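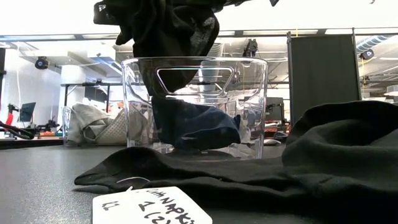
I've lost count of how many people have asked me whether robots can do the washing yet, and my answer is still "bits of it, slowly". In this section I want to talk about the dullest bit, sorting, because I think it tells us more than the folding demos everybody likes (me included!). Getting a black cloth down into a clear tub sounds like nothing. You grab it, you hold it over the top, you lower it. But a cloth has no fixed shape, and a see-through wall shows you whatever happens to be behind it, so knowing where the rim is becomes half the job.

4.2 Dark things in clear tubs

We ran 50 sorting attempts at Rantala with the Dilteck controller and then another 50 with the Cenemach one, and I'd expected the light fabrics to be the easy ones. They were, mostly. Dark on dark was miserable for both, and a heap of navy next to a heap of black had me squinting as well.

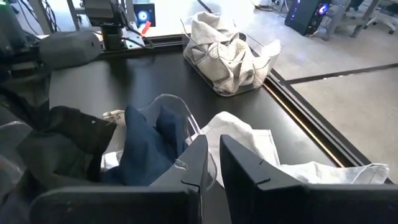

Figure 3. Wrist view over a clear bin holding a crumpled navy cloth, with the two gripper fingers in front.

From close in, the fingers hide a good deal of what they're about to touch. I used to think a second view would sort this out. It helped with finding the bin, but picking one layer out of a pile stayed hard, and we still had grasps that came up with 2 items or with none. Ask a person to do it and they'd just rub the stuff between finger and thumb.

Two arms are better than one, though not by as much as I'd hoped.

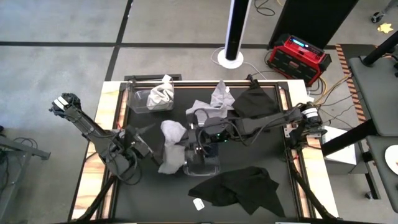
The gain comes when a cloth is long and has to be passed across or held open, and the price is that each arm spends time waiting for the other. Our Zundance planner allowed up to three retries before giving up on an item, and a fair few items needed all of them.
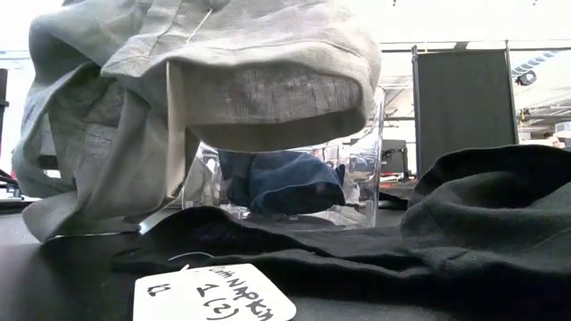 Tapio Eskola read a draft of this and thought I was being too gloomy. His view is that a slow machine is fine if it can work at night, and that a shop floor would put up with a sock in the wrong tub far sooner than a household would. I half agree. I'd still want it to notice the sock.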